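Elba Vergara
19/06/2022

1/ Packing thread! I've spent the last few years sending parcels out of a shared warehouse and I have become a person with strong feelings about tape. People keep messaging me about it, so I'm putting it all in one place. Get a drink, this runs on a bit.

2/ Background for the new folks: I sell fabric ends and sewing bits under the name Retamal. Our last big sale was 506 parcels, nearly all packed on one table in one aisle. My biggest sale before that was 176, and I thought THAT was a lot.

3/ First thing, and I will die on this hill: put a cloth on your packing table. A real one, with a pattern you like! Mine's red and it makes me happy at six in the morning when the aisle is gray and brown in every direction. Boxes don't skid on it either, and you can shake the dust off outside.

4/ Uriel Farías (he packs ceramics two aisles over) thinks a cloth is madness and swears by a bare tabletop so he can slide things. Fair enough, his boxes weigh a ton. Mine are mostly cotton. Pick your side.

5/ OK, the boxes. Buy fewer sizes than you want to. I used to keep nine and spent half my life hunting for the right one. Now it's three: flat, shoebox-ish, and the big one I call the suitcase. Everything I sell fits one of those with a little paper around it.

6/ Reusing boxes is great and I do it all the time. Press the corners with your thumbs first. If a corner feels like bread, that box goes to recycling. Old labels come off or get covered completely — I had a parcel go back to its previous sender once and it took 13 days to come home to me.

7/ Filling. Put the heavy stuff at the bottom, paper down the sides, then close the flaps and give it a gentle shake next to your ear. I love this part! If you hear sliding, open it up and add paper. If the flaps bulge, go up a size. Please don't sit on it. (I have sat on it.)

8/ Now the tape. I held out against a handheld dispenser for ages and used to cut every strip with kitchen scissors, which then got gummy, which then ruined my good fabric when I grabbed the wrong pair. Get the dispenser. Any dispenser! Benjamín Cabral lent me his old one for an afternoon and I ordered my own before dinner.
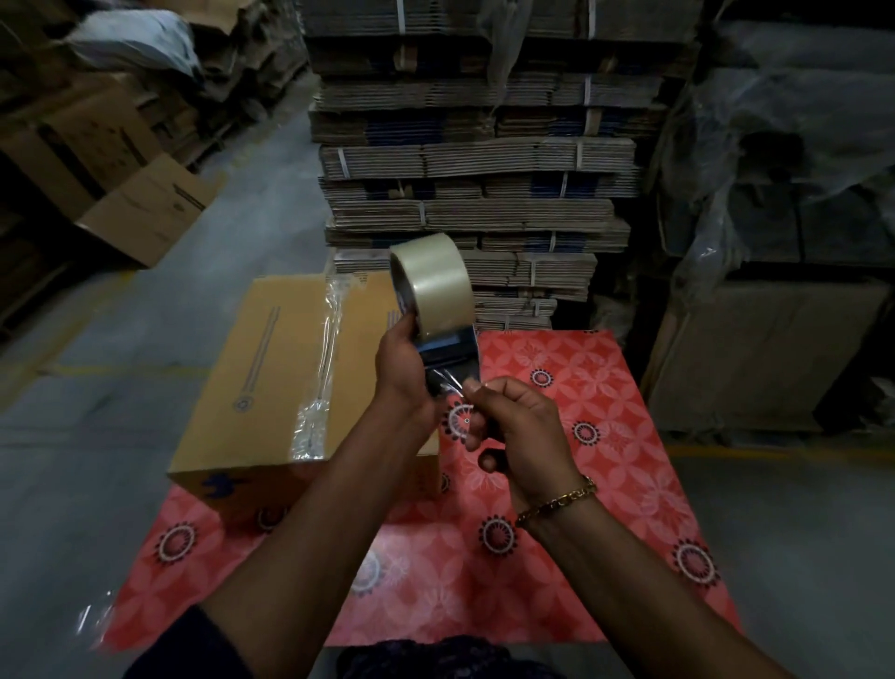

9/ How I tape a box, start to finish

Bring the two long flaps together so they just touch. Hold them shut with your weaker hand. Start the tape a few inches down the side, roll up over the edge, go straight along the seam and finish a few inches down the other side. One long strip, no stopping halfway to admire it.

10/ Then smooth it. Flat palm, middle out to the ends, and press harder than you think on the part that folds over the edge. A few wrinkles are fine. I used to peel the strip off and start over for every wrinkle, and all I got was a box with its top layer ripped off and a lot less tape.

11/ Pull a short bit of tape off the cutting edge before you start a new box if the end looks fuzzy or has cardboard fluff stuck to it. A clean end grabs right away. A fluffy one lifts as soon as you let go and you end up chasing it with your elbow.

12/ If the tape splits and you get that horrible skinny ribbon, stop. Take the roll out, find the full width again with a fingernail, and peel slowly until it's all the way across. It takes a minute. I know it feels like forever when there's a stack waiting.

13/ Clear or brown? Clear for me, every time! It looks tidy over printing and you can put a strip over an address label if rain is coming. Just keep it off the barcode. The shine can confuse the scanner, and the woman at my drop-off counter has told me so more than once.

14/ Cold mornings: keep the roll indoors overnight. Mine lives in my bag in winter. Cold tape is noisy and sulky and doesn't want to stick to anything except itself.

15/ A few of you asked about paper tape. I tried it for a month in September and liked the look a lot, but the kind I bought needed water and I kept dripping on the packing slips. Omprakash Sisodia uses it for all his book orders and his parcels look gorgeous. I might try again with a proper sponge.

16/ Where do the scraps go? I keep a jar for the sticky bits because otherwise they end up on my sleeves, my shoes and once on the back of a customer's thank-you card. Empty the jar when it's full. I do this less often than I should.

17/ My pace, for those who like numbers: on a good morning I can do 38 small boxes before my first break, folded, filled, taped and labeled. That's with the orders sorted the night before. Without sorting I get a lot fewer and a lot grumpier.

18/ Questions welcome, especially about odd shapes. Somebody wants to send a lampshade frame and I have been thinking about it since breakfast. Replies are open, I'll be back after the afternoon pickup!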